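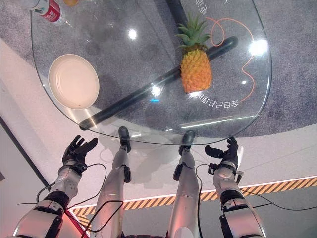
Pineapple does not get sweeter after picking. It stores no starch, so there is nothing left to convert. What changes on the counter is shell color, smell and, after a while, acidity.

I keep a log of juice readings in degrees Brix. The last 11 fruits, bought through April 2020, had shells from green to deep orange, and color predicted the reading poorly. Weight for size did better.

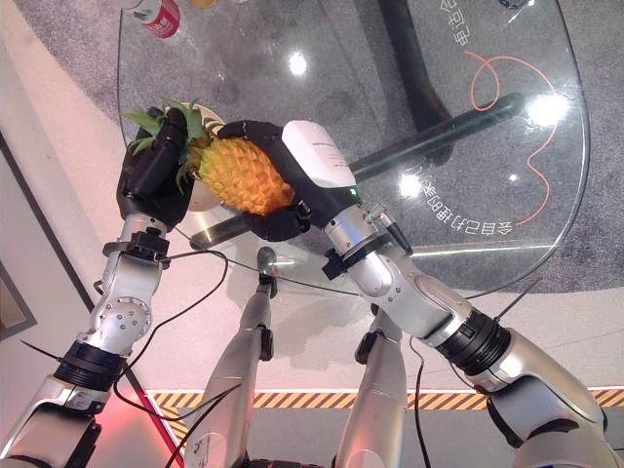 *Photo: Katalin Szilágyi*

Method: cut a 200 g slice from the base, press, strain, read at room temperature. The base runs sweeter than the crown end, so always sample the same spot. Heaviest fruit so far was 1067 g trimmed. Gergely Vida wants titratable acidity added; I still need a burette.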